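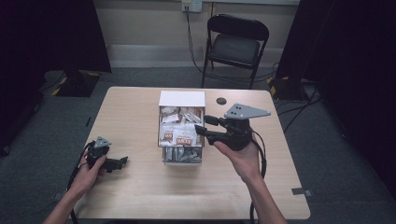
Molinillo de café manual Stalska, modelo 2

Precio: 106 €. Envío incluido en la península.

Llevo vendiendo molinillos desde que abrí la tienda con mi socia, Raíssa Leite, y este es el que tengo en mi cocina (el mío va ya por el segundo juego de muelas, y tan contenta). Muele 2 dosis de espresso sin rechistar, aunque para espresso muy fino hay que echarle brazo, os aviso.

El cuerpo es de acero, la manivela se desmonta y cabe en cualquier mochila. El ajuste va por clics: yo para la cafetera italiana lo dejo en el 10 y de ahí voy bajando si el café me sale aguado. ¡Cada tueste es un mundo! 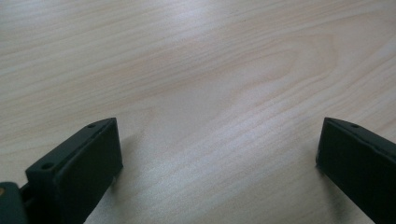 N.º 106

Copio lo que escribí en nuestro boletín cuando nos llegó el primer lote: me gusta más que el Hundora, que es más bonito pero se me resbala con las manos mojadas. Anselmo Batista me discute esto cada vez que viene a por café. Él es de Hundora a muerte, y oye, también lo vendemos.

Para limpiarlo, brocha seca y ya está. Nada de agua, por favor, que luego me venís con las muelas oxidadas y la garantía no lo cubre. 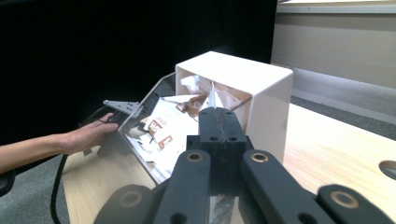 La brocha viene con el molinillo, por cierto, y también una funda de tela gris. El vaso recolector de repuesto se pide aparte, escribidme y os digo si queda.

Opinión de Jussara Brandão: «Hace un poco de ruido, pero mucho menos que el eléctrico que tenía. Repetiría».

Referencia: Stalska 2, acero mate
Garantía: 2 años
Reposición prevista: marzo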